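Subject: Re: [grullmont-robotics] petri dish task, where are we?
From: Inês Sampaio
To: club list

Hi all, long one, sorry, I've had a lot of coffee and the bench is free until 6 so I'm typing this next to it. 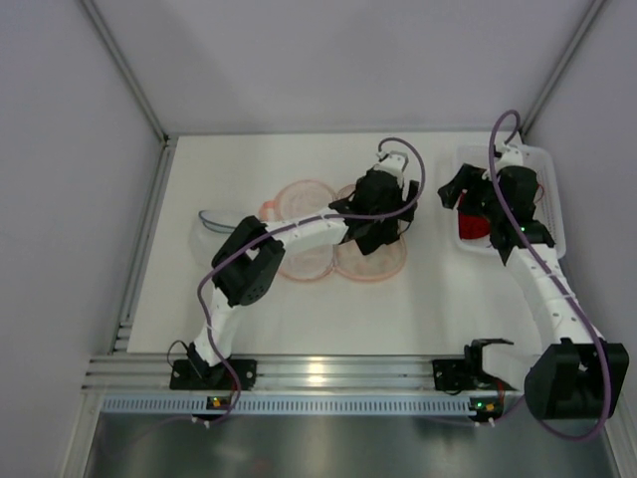 1. Kenneth's questions first

Kenneth Drummond wrote:
> I missed the last two meetings because of my lab final, so forgive me if
> this is settled. Are we still doing the dishes with both arms, or did we
> go back to one arm doing everything? The rules just say the dishes have
> to end up in the basket and that the lids stay on. Also, did anybody
> fix the cable on the left arm? When I left it was catching every time
> the wrist went past center. And who has the Venar login?
>
> Ken

Both arms! We took a vote and it was pretty lopsided. The left arm picks, the right arm looks after the basket. I know you liked the one-arm version (I did too, it was so much easier to program), but the reach from the left base to the back right corner is lousy and we'd be stretching it almost straight on every single dish. With two arms there's a handoff to worry about, but each one gets to work in the part of the board where it's comfortable.

The cable: sort of. We rerouted the purple one so it goes over the wrist and makes a big loop up above the gripper before it comes back down. It looks goofy and it sticks up a lot higher than I'd like, but I ran the pick motion over and over yesterday and it didn't catch. The right arm has the same kind of loop, and that one swings way out past the shoulder, so please look where it is before you send that arm home. If somebody wants to print little clips for both of them I will love you forever.

Venar login is on the sticky note inside the cabinet door. Please don't change the password again.

2. What's still bugging me

The gripper fingers. They're angular and pretty stiff, and a petri dish is round and slick and just not very tall. Coming straight down over the dish works if it's sitting by itself. When two are close together the fingers want to land on the neighbor. I've been playing with a slanted approach from the back, and it's better, but then the forearm ends up low over the board and I get nervous. Vieira's team last year glued strips of rubber on theirs and I think we should just steal that idea.

Also, clear dishes on a white board, ugh. The pink rims help us a ton. The detector finds the rim and guesses the middle from there, and it does okay until the arm's own shadow falls across it. I'd like to try a darker mat under the dishes, but somebody needs to read the rules and check that we're allowed to cover the board. Ken, you're good at that, can you?

3. Scoring

I finally put our practice runs in the spreadsheet. Best score so far is 1957, which is nice, except the Ravimley folks are claiming better and we lost most of our points on time. The handoff pause is 4 seconds right now. I put it in when I was scared of the arms bumping and never took it out. I think we can cut it in half, but I want a second person at the stop button when we try.

4. Who's doing what before the May meet

I'll take the pause and the slanted pick. Ken, rules and mat, if you're okay with that. Rubber strips are up for grabs, cable clips too. First-years, if you haven't driven the arms yet, come by any afternoon I'm here and I'll walk you through it, it's really not scary once you've done it slowly a couple of times!

Oh, and whoever borrowed the small hex keys, I need them back. The set with the yellow case.

Inês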